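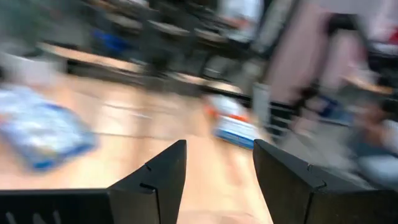
4.2 Rainfall and the choice of month

Manora turned out to be a wonderful place to study timing. Its two coasts share a ridge and very little else: our gauge on the windward side logged 3,168 mm of rain in the year, the leeward one 798 mm.
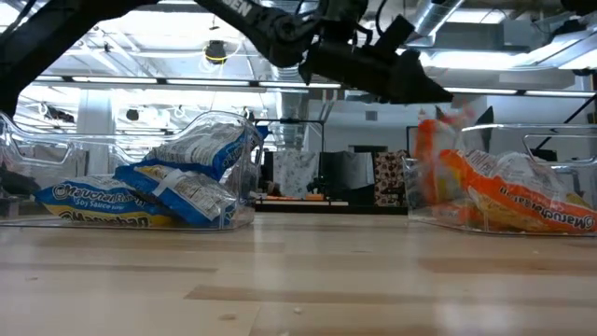

Visitors who came in January and stayed on the dry coast had 31 days with hardly a shower, and their trip diaries are a joy to read! Those across the ridge at Rollik wrote mostly about mud.
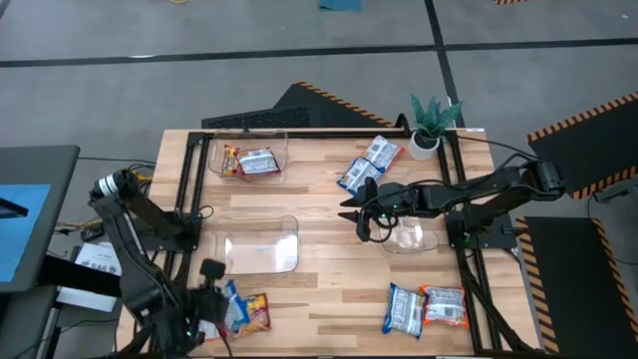 One reader of our draft asked whether hotel prices, more than weather, set the month of travel. It is a great question, and we take it up in Section 5 with the Rollik booking records.

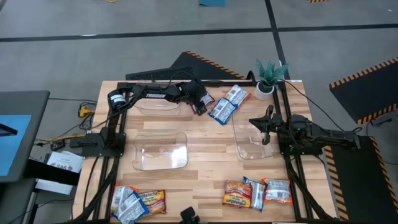

Figure 2. Tabletop with three clear plastic bins, packets of instant noodles and a small potted plant.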